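Progress report to the Brurnico fund: handling rules for hand-held grippers
Prepared by Savita Bajpai, Utside project
Period to the end of January

Where we are

The grant asked us to write a code of practice for collecting demonstrations with hand-held grippers, and to test it at Medley. Draft 2 is finished. I am less sure than I was in the autumn that a longer code is a better one.

What the draft covers

Consent from people nearby, breaks for operators, checks before each recording, and when a recording must be thrown away. Srivastava reviewed the wording and wanted twice as many clauses. I said no to most of them. An operator with both hands full is not going to consult clause 14.

What we have found

We set a target of 3000 recordings and have 1000 checked so far. The checking is slow and I won't pretend otherwise. The 60-minute limit on a session was copied from another code, and I can find no evidence behind it. It stays in for now, marked as unproven.

The rule on bystanders worries me more. It says recording should take place "away from general activity", which sounds fine until you try it on an open-plan floor with a railed stairwell, glass-walled offices and people standing about along the far side – as written, the rule would stop work altogether or be ignored.
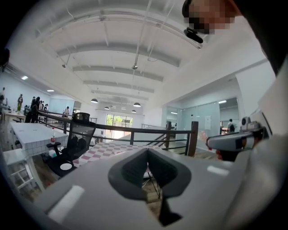

What happens next

We will rewrite the bystander rule in plain terms, with face blurring as a fixed requirement before any file is shared. The remaining recordings will be checked against the new wording. I would ask the fund not to circulate draft 2 as a standard. It has been tried in one place, by people who helped to write it.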